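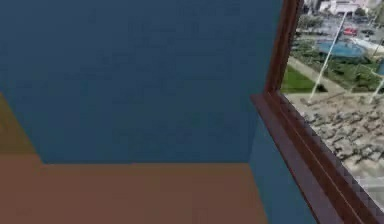
Staying Put in Reltville: where we've got to since February

Hi Alžběta, and hi to everyone else at Wondisero who ends up reading this over lunch. You asked for something less stiff than the last report, so I'm taking you at your word (you may regret it). The money table went over separately, and I've only pulled out the bits of it that need talking about.

As a reminder for anyone new on your side, we help older renters in Reltville get small changes made to their homes so they can keep living in them. Grab bars, better lighting, handrails, lever taps, a door that swings the right way. We also do the dull part, where you have to get a landlord to say yes in writing before anybody picks up a drill. That dull part has eaten most of my spring!

The phone line

We took 433 calls this period. I was hoping for a lot of calls and then I got a lot of calls, so I should be careful what I wish for. Yuzhen Bai has been on the line most mornings and she's very good at it, much better than me. I tend to jump straight to solutions. She lets people tell her about the stairs, and then about their sister, and then about the stairs again, and by the end she knows that the real trouble is the back step and the fact that the trash has to go out that way.

The busiest stretch is still nine to eleven in the morning. We tried opening the line in the evening and hardly anyone used it, so I've stopped that and moved the hours to lunchtime, when a lot of daughters and sons call from work. I know the evening hours were in the original plan. If you'd like me to put them back I will, but I'd be paying Yuzhen to sit next to a quiet phone.

Calls about heating bills keep coming in even though that's really not us. We pass them along to the county office. I'd like to talk with you about whether we should track those, because right now they only show up in Yuzhen's notebook.

Home visits

Venkatesh Devadiga does the visits and has rewritten our checklist, which used to be eleven pages and is now two. The old one asked people to rate their confidence in their own bathroom on a scale, and I can't tell you how many polite, baffled looks that got us. The new one asks things like "Where do you put your hand when you get out of the tub?" and people just show him.

He also spends more time in kitchens now than he did last year. We wrote the original grant as if every fall happens in a bathroom. Folks kept steering him to the kitchen anyway, mostly to talk about reaching into low cabinets and carrying hot pans from one place to another, so we've added a page for it.

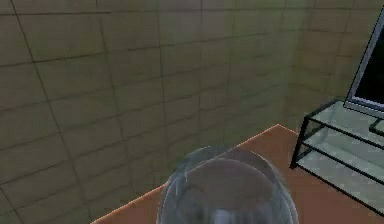
The waiting time between a first call and a visit has come down, though it still isn't where I want it. We lost a good bit of April to Venkatesh's car being in the shop. He took the bus to the visits on the north side and was a great sport about it, but you can't carry a stepladder on the 14, and he did try.

One thing he'd like me to pass on is that the visits go better when a family member isn't running them. He doesn't mean families are a problem! He means that people will say "oh, I manage fine" when their son is standing there, and then mention on the way to the door that they haven't had a proper shower in a while. So we now offer a follow-up call the next day to the tenant alone, and quite a few of the most useful requests have come in that way.

Landlords, and Gustulis in particular

You'll remember I was gloomy about Gustulis in my last report. They manage a big share of the older buildings here, and every single request was going through their main office, where it went to sleep. I've cheered up. Huiling Cui sat down with their maintenance lead and the two of them agreed on 6 kinds of change that don't need a case-by-case sign-off anymore. The tenant tells them, they log it, and we go ahead. Grab bars are on it, and so are handrails, light bulbs and fixtures, lever handles, threshold ramps and raised toilet seats.

That took four meetings, one of which was entirely about who patches the holes when a tenant moves out. (We do. I've put it in next period's budget as its own line so it doesn't surprise anyone.)

The smaller landlords are a mixed bag. Some say yes on the phone in two minutes and some of them I've written to again and again without a peep. Huiling wants to hold a coffee morning for them in the fall, with a short talk on liability, which is what most of them are worried about underneath it all. I think it's a great idea and I'd love one of you to come.

Money

We're underspent by $3,588 on materials. Please don't panic and please don't take it back! Prantl gave us the trade rate on hardware after Haoran Du asked them very nicely, and that made up most of the difference. The rest is bars and rails we'd ordered for homes where the tenant moved before we got there, and those are going into other homes.

What I'd like to do with it is buy more lighting. Lighting is cheap and quick, landlords almost never object, and people call back just to say how much they like it. One woman on Haoran's list told him she'd been reading in her coat closet because it had the good bulb. We've fixed that.

Printing went over a little. I redid the leaflet in bigger type and it turned into a booklet on me.

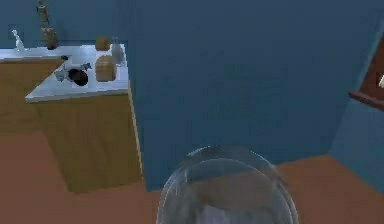

Kitchen rendering: white countertop on a light wooden base, with the sink and faucet.

What's next, and what I need from you

Haoran is training two new installers over the summer, and until they're up and running I'm keeping the installs at a pace he can manage by himself. That means the install numbers will look flat for a while and then they should jump. I'm telling you now so it's not a mystery when the chart comes through.

I need a yes or no on moving the materials underspend to lighting, and a yes or no on the phone hours. I'd also like half an hour with somebody who knows how your renewal works, as the form asks for a "theory of change diagram" and I've drawn one and it looks like a plate of spaghetti.

Thanks for bearing with the length. Come visit, we've got decent coffee now.

Home Our Work Reports Get Help Donate Contact

Comments (3)

marjorie_t
My mother had the handrail put in on her front steps in March and she's been down to the mailbox every day since. Please thank the young man for her, and tell him he left his pencil.

Dell R.
Does the Gustulis agreement cover the buildings on the hill too? Our manager says he hasn't heard of it.

Huiling Cui
Hi Dell, yes it does. Call the line any morning and ask for me and I'll send your manager the letter.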